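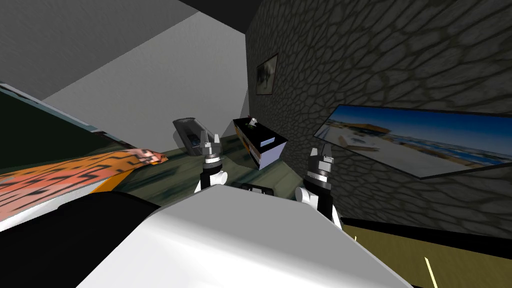 Según el encargado de turno de Zelari, la salida trasera se queda sin paso cada vez que llega mercancía, y pide que este punto se revise antes que los extintores. Queda recogido en el apartado 2.

**Lista de inspección contra incendios — almacén Masthorpe**
Julio de 2022. Superficie revisada: 2.089 m². Revisión anterior: mayo.

**1. Extintores**

- [x] Colgados en su soporte y con la señal visible
- [x] Precinto y pasador en su sitio
- [ ] Etiqueta de revisión legible

Comentario: la etiqueta del extintor junto al cuadro eléctrico está borrada por el sol. Pedir duplicado a Grirkora.

**2. Salidas y pasillos**

- [x] Puerta principal abre hacia fuera sin llave
- [ ] Salida trasera despejada
- [x] Anchura libre mínima de 100 cm en el pasillo central

Comentario: palés apilados delante de la salida trasera, con 80 cm de paso. Se retiraron durante la visita. Hay que pintar la zona de reserva en el suelo — ya se pidió en mayo y sigue pendiente.

**3. Alumbrado de emergencia**

- [x] Encendido al cortar la línea general
- [ ] Todas las luminarias operativas

Comentario: la del aseo no enciende. La del altillo enciende, pero parpadea. Cambiar las dos baterías.

**4. Almacenamiento**

- [x] Distancia al techo respetada
- [x] Estanterías ancladas
- [ ] Disolventes en armario cerrado

Comentario: el armario cierra mal y la bandeja inferior tiene restos de producto. La placa de carga indica 600 kg por nivel y se cumple. Chrysikopoulos, como proveedor del armario, debe ajustar la bisagra o cambiar la puerta.

**5. Cuadro eléctrico**

- [x] Tapa cerrada
- [x] Circuitos identificados
- [x] Botón de prueba del diferencial: dispara

Sin comentarios.

**6. Alarma y registro**

- [x] Sirena audible desde el muelle y desde la oficina
- [ ] Libro de mantenimiento al día

Comentario: falta la firma del último simulacro. El plano de evacuación de la entrada corresponde a la distribución antigua — sustituir.

**Resultado:** apto con deficiencias. Los puntos 2 y 4 se corrigen de inmediato; los demás, antes de la próxima visita.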